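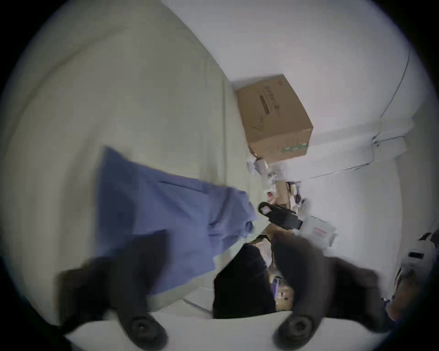

Huvholm Flat Sheet, Sage

Back in stock. Sage and oat only, the slate is sold out till December, sorry.

Plain cotton flat sheet, percale weave, made for us by Dakbridge. Crisp side of things, not silky. If you want silky look at the Zoëga sateen instead. Softens up a lot after the first few washes, and yes it wrinkles. Iron it or don't.

Sizes: twin, full, queen, king. No split king. Pillowcases sold seperately, pairs only.

Details
100% cotton
Hem: wide at the top, narrow on the other three sides
Corners: square, no elastic
Size tag sewn in at the bottom left corner, so you can find the short side in the dark
Pre-washed, a little shrinkage still possible on a hot dry

Care
Warm wash, with like colors. Tumble low. Take it out while it's still a bit damp if you hate ironing. No bleach on the sage, it goes yellow in patches and we can't take it back. Skip fabric softener for the first 10 washes.

Color note: sage was re-dyed for this batch. Slightly grayer than the old one. If your matching a set from last year, order a swatch first (free, one per customer, use the swatch form).

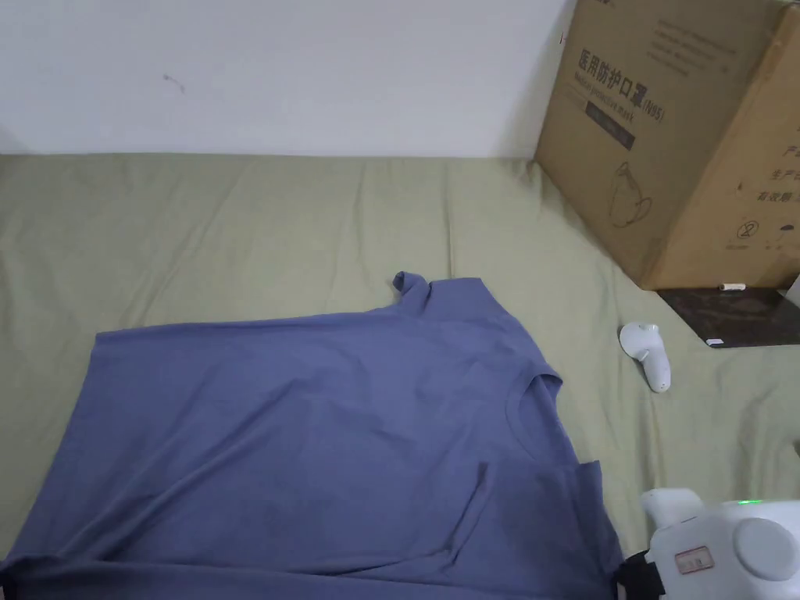
Can I use the flat sheet as a bottom sheet on a deep mattress?
Go up one size and tuck it well under. A queen sheet on a full bed holds fine with hospital corners, but on a thick pillow-top it will work loose by morning, so a fitted sheet is the better buy.

Shipping
Orders in before noon go same day, weekdays. Flalley warehouse pickup is open again, bring the order number. King size ships in its own box, may show up a day behind the rest.

Returns
62 days, unwashed, tag still on. Opened packs OK. Email Drita Halilović at the returns desk before you send anything, parcels without a slip sit in a pile.

Trade
Guesthouses and rentals: trade price starts at 18 sheets, mixed sizes fine. Ask for Nélida Bravo. Custom hem colors on larger runs only, allow extra time.

Prices updated May 1, 2018. Old catalog prices no longer valid.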